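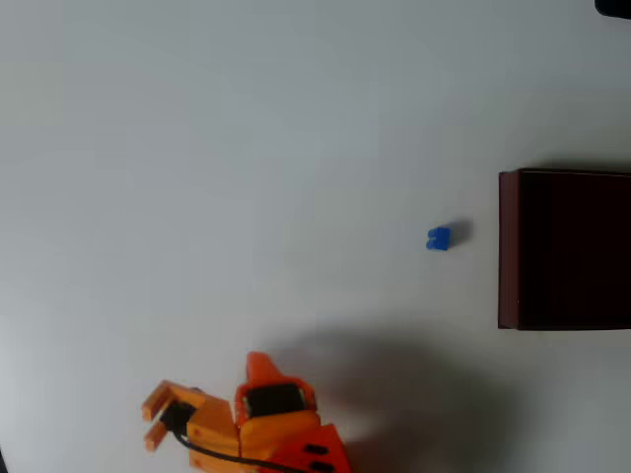
4.2 Scent, jar style and how long people keep a candle

Second question was whether the look of the jar changes how long a candle stays in the home after it is used up. Earlier work on home fragrance mostly stops at the purchase. We wanted the bit after, when the wax is gone and the jar is sitting on a shelf or in the recycling.

Households got one candle each from the Mirano range, in one of 4 jar styles: clear plain, frosted plain, printed label, and full wrap print. Same wax blend in all of them, same wick (Tromix cotton, medium). Half of each style unscented. Of the 600 households signed up, 328 sent back both the burn diary and the follow-up form. Return rate was lower than we hoped and lowest in the clear plain group. We come back to this in 4.4.

Burn diaries first. People burned the candles in the evening, mostly in the living room, then the bathroom, and hardly ever in the kitchen. Sessions were short. The maker's advice on the lid card (burn until the melt pool reaches the glass) was followed in only a small share of first burns, and tunnelling was the most common complaint in the comments box. Several diaries mention digging out soft wax with a spoon. Jar style made no clear difference to session length. Scent did, a bit: scented candles were put out sooner, and the reason given was usually that the room had "enough" of it.

Keeping the jar is where style shows up. Full wrap jars were kept most often, then printed label, with frosted and clear plain close together at the bottom. Uses listed were cotton balls, pens, coins, dried flowers, tealights, and in a few cases a small succulent. Where the label was paper and could be soaked off, some households removed it and kept the jar anyway, so "kept" here doesnt always mean kept for the print. The form did not ask about this directly. It should have.

Figure 3. Share of jars kept at follow-up, by jar style and scent. Bars show 95% intervals. Households that gave the candle away before finishing it are left out (n = 26).

As Figure 3 shows, the gap between full wrap and the rest holds for both scented and unscented candles, but is wider for unscented. One reading is that a scented jar keeps some smell after cleaning, and this puts people off using it for cotton balls or anything that touches skin. Comments lean that way. Another is that buyers of unscented candles care more about looks to begin with, but households were assigned a candle and did not pick one, so we give this less weight.

Colour of the print was coded by two raters working apart. Agreement was good for dark versus light and poor for everything else, and we dropped the finer colour codes from the model. Dark prints did slightly better. The differnce is small and goes away once room is added.

We also tried the Halvorsen attachment scale, short form. It was written for furniture and the items sit awkwardly with something that gets used up ("I would be upset if this item were worn out"). Scores bunched at the low end. Reported in the appendix only.

Two limits for this section. The follow-up form went out in August, when diary entries were already thinning, and a few households had not finished the candle. Their jars were coded as kept if the household said it meant to keep them, which likely pushes the numbers up in all styles. And the whole sample is from Stendness and nearby towns, where glass is picked up at the curb. Somewhere without pickup, plain jars might hang around longer for no reason beyond that. Checks with the unfinished candles taken out are in 4.4, along with the return rates by group.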